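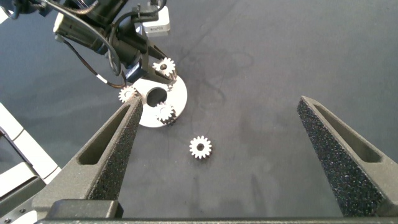

2 min read

Corkcombe Spur Gear Assortment, reviewed by Arnout De Haan
24 March 2025

I bought this set to replace the small gears I keep losing out of a drawer. It comes as 26 gears in a flat case with a hinged lid, and I paid 14 dollars plus shipping.

The small silver ones get the most use. They have short teeth and a plain round hole in the center, with no keyway and no set screw. You either press them onto a shaft or you glue them. Most of mine went on with light pressure. Two were tight enough that I had to clean up the bore with a reamer, and one slid around until I put a drop of retaining compound on it.

Tooth quality is fine for the money. I found a burr on a few of them and took it off with a fine stone. After that they meshed quietly with the gears from my older Gosine set, which are the same module. I ran one pair for 200 hours on a display turntable and the wear was light.

The case is the weak part. The dividers stop short of the lid, so if you carry it on its side the smallest gears end up in the wrong compartments. I moved mine into a Zuvley box in the first week. The size chart is printed inside the lid and leaves out the bore diameters, so have calipers ready.

A dark, plain work surface helps when sorting these. On my old speckled bench top I dropped one and spent a good while looking for it.

Corkcombe also sells the sizes singly, but the shipping makes that a poor deal unless you need a lot of one gear. I'm ordering a second assortment in May for the spares bin.

Rating: 9 out of 10 for the gears, less for the case.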